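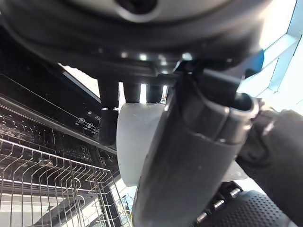
Gummed Paper Tape

February 2022
By the Birkett Materials Reference staff

Gummed paper tape, also called water-activated tape, is a closure tape made of kraft paper coated on one side with a dry adhesive. The adhesive has no tack until it is wetted. Once moistened, it softens and soaks into the surface fibers of the carton, and as the water leaves, the paper and the board are joined. The tape is used mainly to seal corrugated boxes, and in smaller amounts for veneer work, picture framing and stretching watercolor paper.

Composition

The backing is kraft paper, bleached or unbleached. Light grades use a single sheet. Reinforced grades use two sheets with glass or polyester yarn laid between them, held by a laminating layer. The yarn may run lengthwise only, or lengthwise and crosswise in a diamond pattern. Crosswise yarn limits tearing where a flap is forced from the side.

The adhesive on most current tapes is modified starch, usually from waxy corn or potato. Animal glue was the standard coating in earlier production and is still sold for framing, where a joint that can be reopened with water is wanted. Starch coatings often carry small additions of other polymers to speed up wetting and to keep the dry film from cracking when the roll is unwound.

Manufacture

Paper is unwound from a parent roll and coated on one side with hot adhesive solution. The web passes over heated drums until the film is dry. It is then drawn over a bar at a sharp angle, a step known as breaking, which puts fine cracks in the film so that the tape lies flat. Poorly broken tape curls toward the gummed side and feeds badly through dispensers. Slitting and rewinding follow.

The Hilwood mill at Polmont began coating reinforced tape in July of its second year of operation, with 2 coating lines and a staff of 44. Its first product, sold under the name Prumum, was wound in rolls of 493 feet. The odd length came from the core and outer diameter of the dispensers then used by the mill's main customer. Later rolls were wound to standard lengths, and the Prumum name was kept for the glass-reinforced grades only.

Application

The tape is run over a wetted brush or roller and cut to length, either by hand lever or by an electric dispenser with preset lengths. Too little water leaves dry streaks that do not bond. Too much washes adhesive off the paper. After placement the strip is rubbed down from the center of the box outward. The period between wetting and placement in which a good bond can be made is called the open time, and for common starch grades it is some 10 seconds. Warm, dry air shortens it. Heated water or a wetting agent is used where the board is heavily sized or has a high recycled content.

A single center strip, overlapping each end of the box by two to three inches, is enough for most reinforced grades. Unreinforced tape is often applied in the H pattern, with additional strips over the edge seams.

Storage

Rolls are kept wrapped and off the floor. In high humidity the coating can pick up enough moisture to block, meaning that adjacent layers stick together. In very dry conditions the paper becomes brittle and the curl increases. Blocked rolls cannot be recovered.

Recycling

Unreinforced tape is repulped along with the carton. Glass and polyester yarns are removed at the screening stage. Starch adhesive disperses in the pulper.

See also: pressure-sensitive tape; hot-melt adhesive; kraft paper; box compression

Last updated: February 2022

Contact | Copyright Birkett Materials Reference | Back to top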